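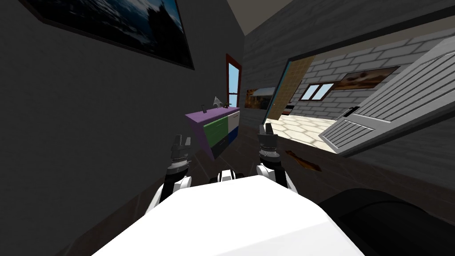
April, notebook, sim cell, started just after lunch

Picking up where I left off with the right gripper. The trouble has been that the two arms don't come back to the same ready pose. The left one parks where the config says it should, the right one ends up a bit higher and nearer the middle, and I'd been blaming the joint limits for ages. Mirjam had a look over my shoulder and asked if I'd checked the home file itself, which of course I hadn't!

So I opened it up. The right arm was still loading the old Plikudex pose, line 172, left in from when Aidan was trying out reaches over a worktop. The left arm had been moved to the new file and the right hadn't. I've copied the left values across, flipped the signs on the shoulder and wrist roll (not the elbow, I did that first and the forearm went straight through the body – quite a sight) and saved it as home pose 4. Please leave the old one in the folder for now, Genowefa has a comparison that still reads it.

Other bits while I was in there:

Finger friction on both grippers set back to the Carroll values. Somebody had turned it right up, and I suspect it was me.

Contact checks between upper arm and body are on again. They slow the stepping down a little but I'd much sooner have that than another arm through the chest.

Reset seed is fixed at 3555 until we've got this sorted, so we're all looking at the same room, purple cabinet at the far end and doorway on the right. If you get a different layout you've probably pulled the wrong branch. Shout and I'll help.

Ran the reset nine times by hand after the change and wrote down the wrist heights each time. Left and right agree to the last digit the viewer shows, so I'm calling the pose fixed. What I haven't sorted is the tiny shiver in the right wrist in the first moments after a reset. It was there before I touched anything (Eimear has it in her notes too) and I think the damping is being applied one step late on that side. Could be wrong! Maeve reckons it's the Zekotel plugin loading in a different order for each arm, and she knows that code far better than I do.

Next: log the wrist torque on both sides from step zero, then swap the load order and see if the shiver moves to the left.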